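Notebook, March, started 9:40

Dye bath trials, continued from the Dimora batch. Upendo Shemweta weighed out the last of the madder before I got in, so the figures for the first pot are in her handwriting on the loose sheet. Total dry fiber to date is 1,189 g. I have stopped rounding it because the ratios went wrong last month when I did.

Pot A: 100 g of the Holovko wool, alum mordant, held under a simmer for 2 hours. Color came up a flat brick red. Rinse water ran clear on the fourth change. Pot B was the same wool with the Grenent chalk added to the bath. It came out warmer and more even, with less patchiness near the ties. I tied the skeins looser this time and that may be all it is. Needs a repeat with both tied the same way.

Upendo thinks our tap water is softer than it was in the fall. We have no reading from then to compare. Test strips are on the order list, along with string and a new lid for the small pot. 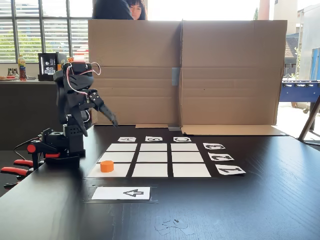 White squares on the black tabletop, three rows of three.

Afternoon. Cut samples from A and B and pinned half of each under card for the light test. They go in the south window. I labeled the backs in pencil. The ink on the Rirham set bled in the rinse and we lost track of 17 of them, so no more pen.

The exhaust bath from Pot A still had color in it. Put a small cotton piece in overnight with the heat off. I don't expect much, as the cotton was scoured but never mordanted.

To do:
- Repeat B, ties matched to A
- Strain the leftover bath before it goes moldy
- Ask Upendo which scale she used, the small one reads low
- Copy loose sheet into this book

Stopped at 4:15. Pots rinsed, both burners off, wool hanging by the back door.

2 comments
17 shares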